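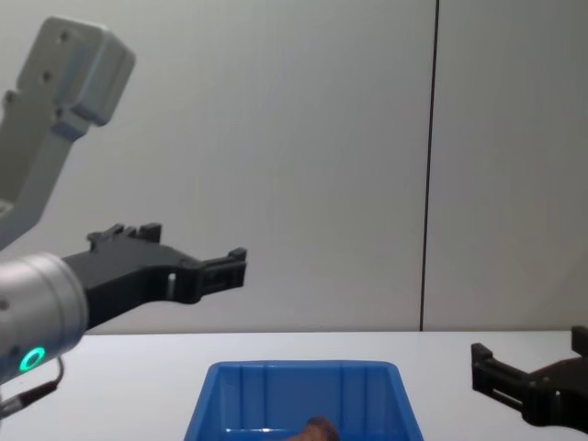
Do I need to home both arms every time I start a practice round?

Once per power-up is enough. After that you can run as many rounds as you like, and you only home again if somebody hits the red stop or the controller throws a fault.

Right, on to section 4, bin rounds. I wrote this for the Galtham club after our November heats, when we lost half an afternoon to a gripper that thought it was shut and wasn't (my fault, I'd skipped step 3). Have the Plurnero task sheet next to you, as the scoring is in there and I'm not copying it all out again.

4.1 Getting ready

1. Wipe the table and let it dry. Crumbs from lunch do end up in the fingers, believe me!

2. Put the blue bin on its tape marks, long side facing you. If the tape has peeled, measure again from the sheet. Don't guess.

3. Open Grellis on the laptop and press Connect. Wait for both arms to show up in the list, then open and close each gripper once from the menu and watch the real fingers while you do it. The number on the screen isn't good enough.

4. Load the profile called Amundsen. It's the slow one, and I still use it for the first round of every session.

Note: if Grellis says error 1856, the cable hasn't seated. Power down first, push the plug home until it clicks, and start again from step 3.

CAUTION: keep hands, sleeves and lanyards off the table from the moment you press Connect. One person holds the stop button and does nothing else, and that includes filming on their phone.

4.2 Setting the waiting position

This is the bit new members rush. You want the arm high enough to clear the rim with plenty to spare, but close enough that you aren't wasting seconds coming down.

5. Jog the arm up before you jog it sideways. Always up first.

6. Bring the fingers over the bin and open them fully.
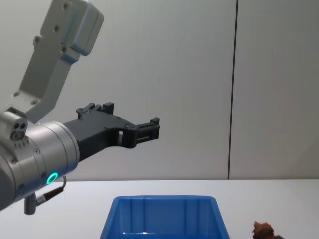 7. Check the cable under the wrist has some slack in it and can't snag on the table edge. Turn the wrist slowly both ways while you look, then press Save Pose and call it WAIT.

8. Play the pose back three times. If it wanders, go back to step 5 and save it again. I've had to do this more often than I'd like to admit.

Note: you get 13 pose slots per team, so please delete your old ones. I've seen six called "test" and I know at least two of them were mine.

CAUTION: never drag an arm by its gripper to move it. Use the jog keys, even if you're in a hurry.

Once WAIT plays back cleanly you can go on to section 5, picking and dropping.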